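Can a machine clear the table yet? Musov, 17/02/2024

Anyone hoping to hand over the dishes this year may want to keep the sponge handy a little longer, going by the chore trials at the Lebrun workshop, where the lessons are still as plain as one apple and one white plate on a gray cloth.

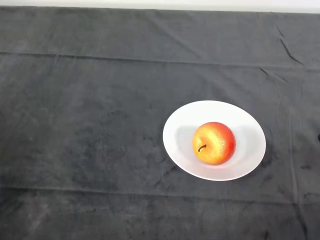
Maëlys Maillard finds that no reason to grumble, and says she would gladly live with a slow helper in her own kitchen as long as it never chipped a dish.

Fruit is a fair place to start, being round and easily bruised, and the team — a patient bunch, bless them — logged 73 tries at moving it on or off a plate, with a limit of 30 seconds for each.

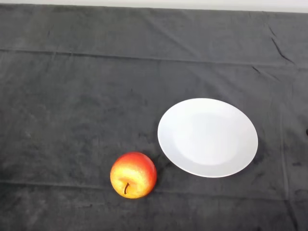 Stacking cups and wiping counters come next, and the Dondora grocery in Rudness has offered two of its shelves for a shop-floor trial in July.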